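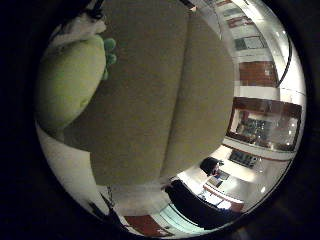

Green plush toy, main room, cabinet side.

PUSTBERG TOY LIBRARY
Minutes of the April sorting meeting
April 25, 2023

Started late, door code had been changed and not everybody got the message. New code is on the sheet inside the key cupboard, please don't email it round.

Last minutes: accepted. One correction, the shelf labels came from Davent and not from Indside. Fixed in the file copy.

1. Soft toys
Long talk on this one. We have too many and they go out the least. Agreed:
- Anything with a worn seam goes to the mending bag, not back on the shelf. Mending bag lives on the hook by the sink now.
- Bright lime green plush (the bean shaped one with the darker green bumps) stays in the collection. Was down for giving away on the old list, crossed off. Two families have asked for it.
- White or pale fluffy ones get washed on their own. Last time they went in with the reds and we all saw the result.
- No more soft toy donations until the fall. Sign to go up at the desk. Wording: "Thank you, we are full." Somebody wanted a longer one, voted down.

2. Catalog
152 items on the list at the start of the month, 156 now. The extra are the late returns from winter plus a shape puzzle that never got a number. Numbers to be written on the bag tag AND on the card. Just the tag is no good, tags come off.
Question whether pretend food should be one item per set or one per piece. Per set. Piece count goes on the card so the desk can check it when it comes back.

3. Small parts and pretend food
Most of the evening went here. The old cardboard boxes are done for, corners gone, lids missing. Proposal to move all loose small things into clear plastic boxes so you can see what's in them without tipping everything out. Agreed, no one against.
Open boxes for sorting only. For lending they need a lid. Olteanu have a lidded one in the right size but the price is for a full carton, and we don't need a full carton. Ask if they will split it. If not, try Indside again.
Sorting gets done on the green table from now on, not the floor. One box out at a time, empty it, wipe it, put back what belongs, the rest goes to the odds tray.
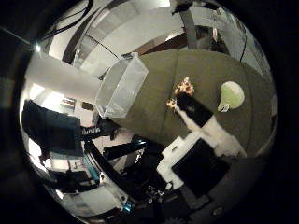

Speckled orange and tan bits: we still can't agree which set they go with. Bread set says one person, breakfast set says another. They stay in the odds tray until both cards are checked. Pale green pear shaped piece goes with the fruit for now, if the card says otherwise move it.
Anything that would fit in a toddler's mouth gets the red dot and is for over threes only. Red dots are nearly used up, reorder. Also old dots need peeling off before a new one goes on, there was a box with a whole stack of them.
Odds tray to be gone through every month. If a piece has sat there 2 months it goes in the spares jar.

4. Cleaning
Hard plastic: warm soapy water, rinse, air dry on the rack. Wood: damp cloth only, do not soak. The wooden train is still rough from the soaking it got and needs sanding before it can go out.
Dish soap low. Cloths need taking home and washing, no one offered so this moves to next time.

5. Money
Request to put up to 1,000 aside for boxes, lids, dots and a second drying rack. Felt high to some. Agreed as an upper limit, recipts for everything, leftover goes back to general.
Late fees: leave as they are. Discussed, no change, let's not do this every meeting.

6. Cabinet
Reddish-brown cabinet sticks. Top shelf to be kept for board games, nothing heavy. Keys are labeled now. Offer of a second cabinet from the school on the hill, need the measurements first, it may not get thru the door.

7. Other
- Opening hours over the break: morning only.
- Box for broken things is full and needs emptying.
- The rug. Put off again.

To do before next time:
Sign at the desk
Ask Olteanu re split carton
Order red dots
Check bread card and breakfast card
Sand the train
Measure the doorway

Next meeting same time, same room. Bring your own mug.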